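Household Skills, Unit 9: Bottles, Labels and the Kitchen Sort
Notes by Si-eun Son, Ultholm evening course, September 2026

Welcome back, everyone. Last time we got as far as the cupboard under the sink and then ran out of evening, so these notes pick up at the point where you have a row of drinks bottles in front of you and want to know what to do with them. I have written things out rather fully, as several of you asked for something to keep on the kitchen wall at home.

Start with a plain plastic water bottle, the sort that comes with a printed sleeve or a paper label and a clear section where you can see what is inside. Please don't be in a hurry to throw it in the bin bag. Pick it up, have a proper look at it, and ask whether there is anything left in it. A mouthful of water goes down the sink or, better still, into a plant pot. Juice and fizzy drinks want a rinse as well, and a small splash will do - you are not washing up for guests!

How you hold the bottle makes more difference than you might think. Thin plastic gives way under a hard squeeze, and if the cap is off you will have a wet sleeve before you know it. Put your thumb on one side and your fingers round the other, and grip just enough to keep it from slipping. When you come to pour, tip it at a slant and let the air get back in past the water. Held straight upside down it only glugs and splashes.

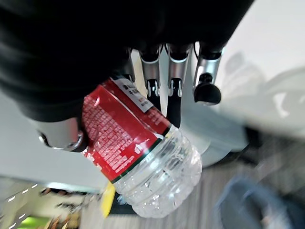 Once it has drained, turn to the label. Paper ones will often come away after a soak in the washing-up bowl, and a sleeve can usually be slit with blunt-ended scissors, working away from your other hand. Have a read of the small print before you take it off, as you may find a line or two about what your council would like done with it. If the printing is too tiny for you (it certainly is for me) a magnifying glass in the cutlery drawer is a great comfort.

Then comes the squashing. Lay the bottle on its side, press out the air with the flat of your hand, and put the cap back on while it is still flat. In Mevville they ask for caps on, but other places differ, so do check at home.

Some of you will want to keep a few bottles back for the watering exercise in Unit 10. A bottle marked 1000 ml is handy, and the smaller ones are lovely for seedlings. Leave those unsquashed, please, and stand them upside down on the draining rack overnight.

For next time
Bring three empty bottles of different shapes, rinsed, with their labels still on. Read pages 70 to 74 in the Kwak booklet, and have a glance at the chart on page 165 if you have time, though it is rather heavy going. Anyone who missed the cupboard session in March can borrow my folder. We shall begin with the labels and go on to jars afterwards, so an old tea towel would be useful too.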